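Villca kitchen, the tea table - before the clear-out

Print this page
E-mail this page to a friend

Posted Jul 26, 2018 by Catarina Ramalho

Quick one today, no time. Back at the Villca place all week, sorting the kitchen before the new shelves go in. More in September when the Skonolard shelves are up. If they come. Order no. 3009, in case Wilmer reads this and wants to call them again. 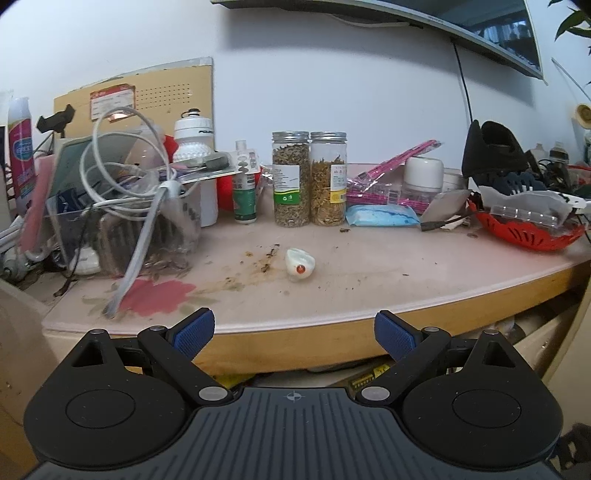
Started with the table since everything ends up on it. Always has. Tea things, bottles, packets, whatever came in from the car. Plan was one hour. Ha.

The jars. Two tall clear ones, silver screw lids, side by side. Keeping both. Left one is the gray-green dried stuff, nearly full, so no more of that please, nobody buy any. Right one is the golden-brown flakes, three quarters or so. They go on the low shelf once there is a low shelf. Want them where I can reach without the stool.

Little white thing in front of the jars, with the shiny orange-brown ball in it. Glossy, rounded, hollow on top. Wilmer wants it on the windowsill. I want it to stay with the tea. It stays with the tea.

Table cover. Pale pink, you can see through it a bit, big pinkish-red flower down at the front left. Got crumbs and yellowish stains on it, over to the left of the white thing. Going to try baking soda first, then dish soap, then I give up and order a new one from Mokano. They had one for 14 dollars last time I looked, not as nice a flower tho.

Front edge of the table is wood, yellowish brown. Wilmer Londoño says sand it. I say wax it and go home. We will see who is holding the sandpaper.

Sports bottle, the white one with the dimples and the dark loop on top. Going in the cupboard by the door with the rest of the going-out things, so it can actualy be found on the way out.

Slim bottle with the green label, and the plain white container next to it - both need a home. Not the tea shelf. Tea shelf is for tea. I have said this.

Red things at the back. One behind the slim bottle, more red by the sports bottle. Cloths go in the drawer, anything else goes in the maybe box. The maybe box is already too full, I know.

Packaged card, the flat clear and white one, and the gray brush-looking thing on top of it. Bathroom, both of them. Or the hall drawer. Anywhere that isn't next to food.

Tan board leaning on the wall, the one with the little holes up in the corner. Thinking hooks. Measuring spoons, the strainer, scissors. Clakosley has hooks in the hardware aisle, will look Saturday. The red-bordered paper comes off it first and goes in the folder with the other papers.

Wall. Bluish white, leaving it. Did think about yellow. Paint for the whole kitchen came to 179 and that is before brushes, so no. Maybe one wall next year.

Order of work, mostly so I remember: everything off, cover off, wipe down, wax (or sand, sigh), cover back on if it survives, jars back. Everthing else has to earn its spot.

Dinner will be on the porch until this is done. Bring a chair if you're coming by, and if anybody has a spare strainer I'll take it.

- Catarina

Print this page
E-mail this page to a friend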